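**First time at the Histar design fair — is the preview day worth it?**

I've been saving for a decent mid-century armchair for ages, and a friend keeps telling me to go to Histar in September and buy from one of the galleries. The preview ticket costs a good bit more than an ordinary one. Do the good pieces really go that early? And is it rude to ask for a lower price?

Perrine Bodin

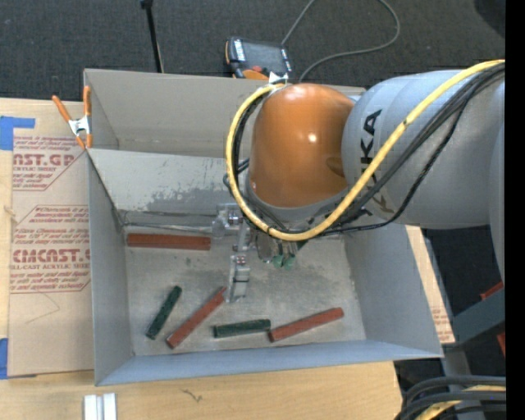 ### Answers (2)

**Hornetti** · December 22, 2020

Hello Perrine, and how lovely that you're going! I've been twice and I'd happily skip the preview. It's mostly collectors greeting each other, and the big names are reserved weeks before anyway. Go on the last afternoon, when dealers are thinking about the van home. I asked very politely on the Jermont stand and got a chair marked 900 for 20 less — not a fortune, but it paid for lunch. Do ask for the condition report, and whether the seat has been re-covered, as that changes the price a great deal.

**Rolland**

preview is worth it if you want lamps, chairs hang about. wear flat shoes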